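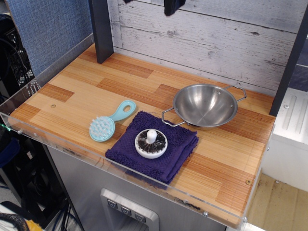

Pejman Hassanpour asked, before the first task of the afternoon had even begun, whether a machine that tidies a kitchen counter ought to know what the things on it are for, or whether it would do well enough to know where they go. We have come back to his question so often in writing up the open day that it seems only fair to let him have it at the head of this section.

**Figure 1.** One of the mixed layouts used at the Bolelstead open day: a hairbrush, a folded towel with a round white item resting on it, and a steel pan with two wire handles, on the counter of the demonstration cell.

### 4.2 What visitors asked for

The open day at Bolelstead was held in August, and we had planned it, rather timidly, as a fixed programme. Each group was to watch the Skirero arm clear the counter, put questions to whoever was standing nearest, and move along to the next room for tea. The first group kept to this very politely. The second did not, and we are grateful to them, for it was they who began suggesting what should go on the counter next and in what order it should be taken off again. From then on we let the visitors choose, and the programme was quietly put away.

In all, 90 people came through, and 27 of them left a written request on the cards we had set out by the door. We treat these cards as our main source in what follows, with the notes that Tobiloba Briggs kept during the sessions as a second. The two do not always agree. People tended to write down grand wishes (clear the whole kitchen, do the ironing) and to say aloud much smaller ones, such as whether the towel could be lifted without coming unfolded, or whether the pan would be taken by a handle or by the rim.

The small requests taught us the most. A layout like the one in Figure 1 looks simple enough to anybody who has ever wiped down a worktop, and several visitors told us so in the kindest way. Yet it brings together soft and stiff things, and it has one thing resting on another, so that the order of work matters a good deal. The towel cannot sensibly be moved first, and the pan, with one of its handles hanging over the towel, has to be thought about as well. When we asked visitors to say how they would go about it themselves, most began with whatever was on top, but a fair number wanted the pan out of the way before anything else, and they defended this warmly.

The Amance planner, as we had set it up, always began with the topmost item. We had never thought of this as a choice until we were asked to justify it in front of a room full of people holding biscuits. Two visitors returned after tea to press the point, and the discussion with them led directly to the change described in Section 5, where the planner may compare both orders before it commits to one.

We should add a word on the hairbrush. It was put among the kitchen things on purpose, following the Fallahi list of household items, which mixes rooms freely. Visitors objected to it more than to anything else we showed them. They did not mind where the arm might put it down, so long as it was nowhere near the pan, and this preference appears on the cards in several forms, some of them underlined. It is a partial reply to Pejman's question, and we return to it when we discuss placement rules.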